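July 24, 2018

Up late, writing fast, bus is early tomorrow. Whole evening on the bins. Benedicta Sarpong came by at six with the key and a bag of plums and said I could have the shelf by the door if I had everything in plastic by the end of the month. So that's what I'm doing.

Cardboard is finished. Two boxes from February went soft at the bottom and the Skemlow letters smell like a cellar. Not ruined. Aired them on the bed, slept on the couch.

White bins from now on, the long ones with a handle slot in the end. Empty ones first, wipe, dry, then fill. Small parts in one, cords in another, the Nagano postcards on their own (more than 300, I gave up sorting by year). Didn't get to the Hedby stuff at all. Tomorow.

Benedicta wants labels on the short end, not the lid, because lids wander. Fine. She numbers hers like at Brarkiven, she's up to 421 and very proud. I'm just writing words. CORDS. POSTCARDS. MISC, which she hates.

Back hurts. Ate plums standing up. Still a pile on the chair, still one drawer I havent opened, don't want to. Need more tape, need a marker that isn't dried out. Call Mom about the Skemlow box before she buys another one of those baskets.

Table's where I do the bins, so supper was on the floor again. Bed.
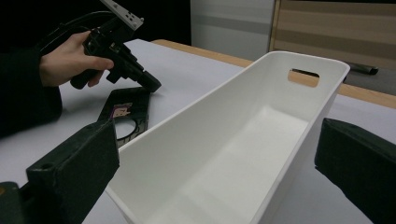

What should old letters be stored in if cardboard boxes have gone soft from damp?

Air the letters until they are fully dry, then put them in clean, dry plastic bins with labels on the short end, and keep the bins up off the floor.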